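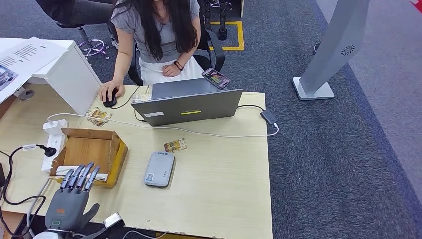

Poste de collecte Gonitz, vue de la caméra de tête : main robotique près du bord avant du bureau, carton ouvert, ordinateur portable côté opératrice.

Gonitz G2 – Poste d'enregistrement de démonstrations pour manipulation sur table

Référence : GZ-218
Fabricant : Nokavell
Disponibilité : livraison à partir de septembre

Présentation

Le poste Gonitz enregistre des démonstrations téléopérées destinées à l'apprentissage par imitation. Il synchronise la caméra de tête, les positions articulaires des bras et des mains, les consignes de l'opérateur et les annotations de tâche. Il s'installe sur un bureau ordinaire, en présence d'autres personnes et de matériel courant (câbles, multiprises, emballages), sans fond neutre ni marquage particulier du plan de travail.

Les tâches prévues dans la bibliothèque de base sont le rangement de petits objets dans un carton ouvert, le déplacement de sachets et de boîtiers plats, et la remise d'un objet à une personne assise.

Caractéristiques

Fréquence d'enregistrement des articulations : 100 Hz
Fréquence d'enregistrement vidéo : 50 images par seconde
Horodatage : horloge unique, commune à toutes les voies
Format de sortie : un fichier par épisode, index de session séparé
Capacité du disque interne : 974 épisodes au profil standard
Annotation : début, fin, résultat, commentaire libre
Reprise après coupure : l'épisode en cours est marqué incomplet et conservé

Déroulement d'une session

L'opérateur charge la fiche de tâche, vérifie le cadrage et place la main en position de départ. L'enregistrement commence au premier mouvement de consigne. En fin d'épisode, le résultat est saisi au clavier : réussi, échoué ou à revoir. Les épisodes échoués ne sont pas supprimés ; ils sont exclus par défaut de l'export et peuvent être réintégrés par filtre.

La disposition des objets doit varier d'un épisode à l'autre. Le logiciel Scanlon propose un tirage des positions de départ et signale les configurations déjà trop représentées dans le jeu.

Limites d'emploi

Les câbles souples posés sur le plan de travail sont enregistrés à l'image mais ne sont pas suivis comme objets. Les surfaces réfléchissantes et les écrans allumés peuvent perturber l'estimation de profondeur. Le floutage des visages s'effectue à l'export et doit être activé pour toute diffusion hors du site.

Contenu de la livraison

Unité d'enregistrement, câble de synchronisation, licence Scanlon monoposte, fiches de tâche en français et en anglais. Le robot, les mains et le mobilier ne sont pas compris.

Options

Module Grisanent pour la relecture à plusieurs annotateurs
Second disque, montage en façade
Formation sur site, une journée

Contact technique : Catrin Jenkins
Devis et délais : Noreen Rana

Fiche mise à jour le 12 août 2026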